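Jummai Ugwu writes planning software at Morkora, and for most of the past year the thing she has been planning for is a towel. Her group of 6 works from two rooms in Lallbridge on a package called Proltness, which decides where a pair of arms should take hold of a cloth and where they should put it down.

"A rigid part has one pose and you can write it down," she says. "A towel hasn't. We stopped trying to model all of it and kept the bits the planner needs, mainly edges and corners."

The first version planned the whole fold before anything moved. Her colleague Obinna Etim threw that out in February. The planner now works one grasp ahead and looks again after each step.

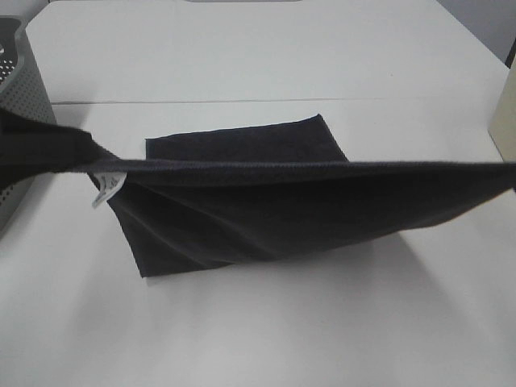
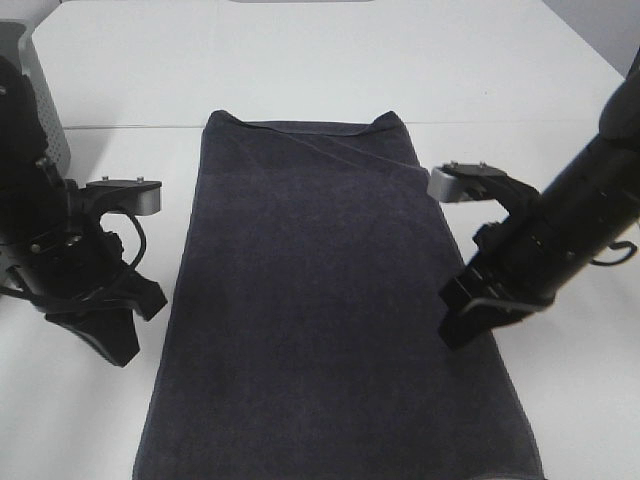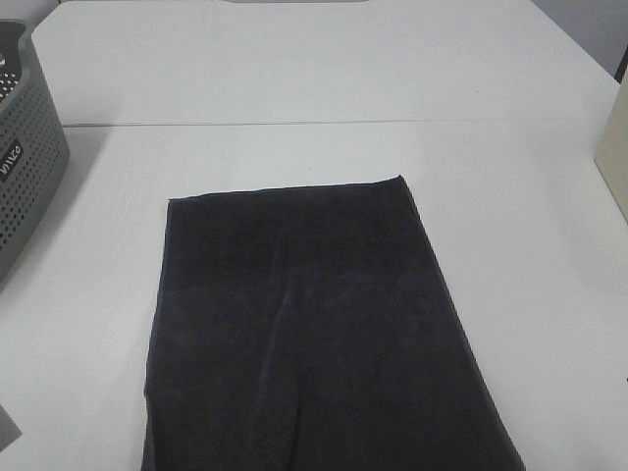
Dark towel on the white bench, Lallbridge. Photos: Morkora

Dark cloth is harder than light, Ugwu says, as the depth readings get patchy and a fold line can vanish into the fabric. The edge finder was trained on 3552 labelled stills. Etim later removed 400 of them where the labels disagreed about which layer was on top.

"That helped more than any change to the network," he says. "I'd have liked it to be the network."

Timing took longer to sort out. Both arms used to run from separate queues, and a delay of a few milliseconds on one side was enough to pull the cloth crooked. They now share a clock, and if either arm falls behind, the other slows down to match.

Every run is logged and can be replayed against a new build. There are 3181 in the store so far – failures included, at Ugwu's insistence. The replay tool, Olaniyan, was meant to be temporary and still has no proper menu.

I asked what she wanted to fix next. "Letting go," she says. "We open the fingers and hope the corner stays put. There's a release planner on a branch, but it's slow and I don't trust it yet."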